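Workshop notebook, Sumedell bench
October 16, 2020
Reading time: 2 minutes
Print this page | E-mail this page

Third round of the oil-and-wax mix. Carried over from the last entry: batch two stayed tacky for days on the offcuts and picked up dust, so it is out.

Changed the ratio. Melted 90 g beeswax into 346 g linseed oil in the double boiler, kept it on low, stirred until clear, then took it off the heat and let it come down slowly with the lid half on. Batch two was cooled in the sink and went grainy. Batch three set to about the thickness of shoe polish. Smells fine. Filled the Lelum tins and labeled them 3A to 3D.

Test pieces are the same offcuts as before, cut in half so each has an untreated side. Masking tape down the middle. Rubbed in with a cotton rag, left overnight, buffed with a clean one. Pale woods are the worry because the oil pulls them yellow and people notice it at once on a tabletop.

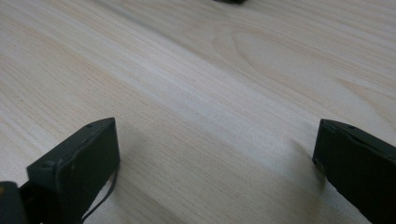
Photo: Flirnaletti workshop notebook

Straight grain took the mix evenly on all the offcuts. Around knots it goes darker and needs wiping off sooner. End grain drinks it and wants a second coat. Left the third piece alone at 2000 grit to see if it would hold less wax on the surface, and it does, but it is not worth the sanding time.

Water drops, one hour: faint ring on 3A, none on the rest. Coffee still marks all of them. Repeat in November after a proper cure.

Lost 131 g of the batch to the pot and the funnel. Warm the funnel next time.

Rags go in the lidded metal can with water in it, then outside. Do not leave them balled up on the bench.

To buy: cotton rag, tape, more tins (the flat ones). Ask Muli if they still sell wax in pellets, the block is a pain to grate.

Recent entries
Tacky finish, batch two
Grinding the wide chisels
Glue shelf clear-out
Muli order, what arrived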